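Falon wrist cable kit
Replacement cable and clip set for two-arm table cells
Part no. 296

In stock — ships from Flavby

Overview

The Falon wrist cable kit replaces the cable and fixings between the base and the gripper on Clakard table arms. It was drawn up after a run of gripper dropouts, and it is the part we now send out for any arm that loses its gripper when the elbow is fully bent.

What the fault looks like

The arm keeps moving but the gripper stops answering. In most cases it comes back when the arm returns to its rest pose, so the fault can be missed for weeks. Selina Gisler in our service department traced it to the cable being pulled tight at the wrist connector. With the old short cable, a reach across the table combined with a turn of the wrist left no slack. The contacts lifted, the gripper lost its signal, and whatever it was holding stayed held or was dropped.

Stop using the arm if you see this. Do not push the connector back in with the power on.

In the kit

Cable, 900 mm, one
Base clip, one
Cable ties, 6
Fitting sheet, one

One kit does one arm. Order two for a pair, even if only one side has shown the fault.

Fitting

Switch off at the supply and let both arms down by hand. Remove the old cable from the wrist first, then from the base. Plug in the new one and leave a free loop over the gripper before you fix anything. Tie the cable near the base only. Ties on the forearm were shown in the first fitting sheet and should be cut off — they bring the fault back.

Move the arm slowly by hand to the ends of its travel. The loop should never go straight, and the cable should not catch on the elbow. Check as well that it stays clear of the work. A low cable can drag across cloth or snag the lip of a bin.

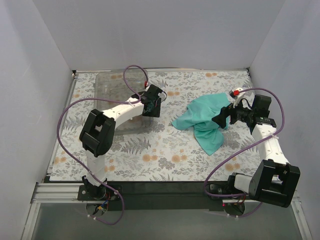
Two arms at a cloth-handling table, with purple cables looped at the grippers.

Which arms it fits

Clakard table arms, left and right hand. It does not fit the Prantl wrist, which has its own cable, part no. 181.

Returns and reports

If the gripper still drops out with the new cable fitted, the fault may be in the wrist board. Write to Fabian Schwaiger at the service desk with the arm's serial number and the pose in which it stops. Keep the old cable until you have had a reply. Kits fitted before November with the first sheet can be put right by moving the ties, and no new parts are needed.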